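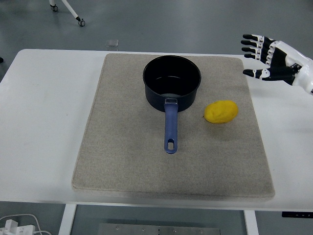 *A saucepan and a yellow test object on the felt mat used for Brostiter trials, with the robot's right-side hand open above the table.*

**Brostiter** is a method for teaching a humanoid robot to put small objects into cookware, a skill most toddlers acquire unsupervised and then refuse to give up. It was developed by Yoon-hee Cho at the Burnusix laboratory and is best known for its treatment of handles, which earlier work had largely handled by hoping.

## Method

A conventional policy trained by imitation copies the arm movements of a human demonstrator. Brostiter adds a second, smaller network, called Ovum, that predicts where the object will come to rest if the fingers open at a given moment. The hand releases only when Ovum favours the inside of the pan. When it doesn't, the hand waits, sometimes long enough for onlookers to go and make tea.

Training used 2265 demonstrations, all recorded by teleoperation over a felt mat. The felt slows rolling objects, a choice critics have called generous. Cho's reply was that kitchens also contain tea towels.

## Results

In the main evaluation, the robot completed 1566 placements without touching the pan. Performance fell when the handle pointed toward the robot's own forearm, a condition the original paper discusses in a footnote. Ovum proved most useful with egg-shaped objects, whose behaviour on release is difficult to model and, according to the lab's notes, "personal."

A follow-up in January reduced the training set to 50 demonstrations per object. The policy still learned to grasp, but its sense of timing suffered, and it took to dropping things beside the pan with great confidence.

## Reception

The Bae group repeated the work on a bare tabletop and reported that 11 of its test objects had to be retrieved from the floor. It nonetheless adopted the release predictor for its own dishwashing project. Whether Brostiter extends to pans containing liquid remains untested, as the laboratory has so far declined to put soup anywhere near the robot.

## See also

- Imitation learning
- Teleoperation
- Grasp planning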